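Last updated: February 2024
Reading time: 2 min

Equipment planning: hand-held grippers, second purchase

The Skoltton data group has closed its request for the next round of hand-held grippers. The request covers eight pairs, to be bought from Drolley in two lots. The first lot is on order. The second is held until August, when the new budget opens.

Fasil Negussie prepared the cost sheet. The quoted price is $1554 per pair, including the marker cubes and one cable per gripper. Shipping is billed separately for each lot, so splitting the order adds one freight charge. The group accepted that charge in return for a working period with the first lot before the second is confirmed.

Three items were left out of the quote and have to be carried on other lines:

Spare jaws. Drolley sells them only in sets. Bianka Vass has asked for a price on single jaws and has no answer yet.

Calibration. The first lot will be calibrated in house. Eldana Kassa has allowed 48 hours of staff time, charged to the group and not to the equipment line.

Storage. Cases from Skasport were considered and dropped on price. Existing shelf bins will be used with foam inserts.

A competing quote from Tefera came in lower per pair but did not include marker cubes. Once printed cubes, mounting plates and assembly time were added, the difference was too small to justify keeping two types of spare in stock. The Tefera quote stays on file and can be reopened if Drolley's lead time slips past seven weeks.

Floor space was the other open question. Table tasks will stay in the office area for now. A separate room was costed and would have used most of the money set aside for the second lot.

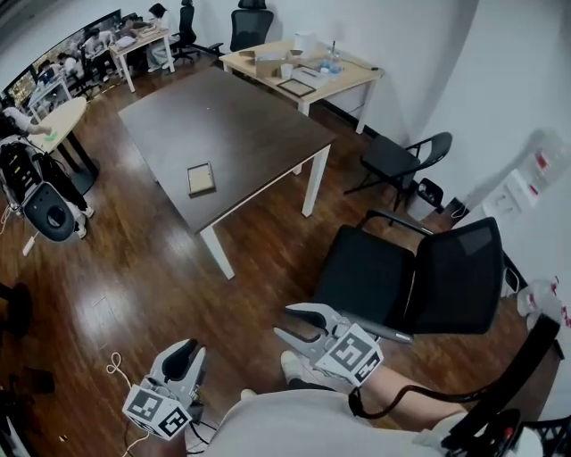 Power and cable runs are budgeted under facilities. Bezawit Wolde has the list of outlets and extension leads and will send it with the next facilities request. Anyone planning a task that needs a second table should tell her before the list goes out, as late additions come off the group's own consumables line.

Replacement cables are the item most likely to go over. The current figure allows one spare per pair. If use in the first lot shows a higher rate, the second order will be changed to two per pair and the number of bins reduced to cover it.

Requests for changes to the August lot go to Jordan Wainwright in writing, with the task name and the expected hours of use.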